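# Garment Care and Presentation: Notes for Unit 4, Folding Knit Cottons

Treladstead Centre for Textile Services
Revised October 9, 2019
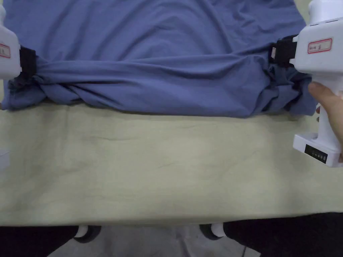

Knit cottons behave differently from woven shirting, and the method taught in Unit 3 should not be applied to them without change. A jersey fabric stretches readily across its width and recovers slowly, so that a garment folded under tension will shift once it is released. Students should learn to distinguish a soft wrinkle, which can be smoothed by hand, from gathered cloth, which must first be opened out. Both conditions are present in the blue-violet garment: the upper area lies fairly flat with diagonal wrinkles, while the cloth held taut between the two sides has formed a thick, twisted band. A fold made over such a band will be uneven in depth.

## 4.1 Preparation

The work surface must be clean, smooth and larger than the garment when fully spread. A pale surface is preferred for dark or strongly coloured articles. Each T-shirt is laid face down with the neckline away from the worker. Any twist is released before the sides are drawn apart. Smoothing proceeds from the centre outward, with the flat of the hand.

## 4.2 Folding

1. Align the side seams and square the hem.
2. Fold one side toward the centre back and return the sleeve along the fold.
3. Repeat on the other side.
4. Bring the hem up to the neckline in two equal folds.
5. Turn the article over and check the collar.

Frayed or damaged edges are to be noted on the Maes card and the article set aside for mending.

## 4.3 Practical work

The practice stock consists of 384 garments stored in the Dendetti room. Articles are to be returned to the shelf for their colour group at the end of each session. The written report, not exceeding 800 words, is due in November.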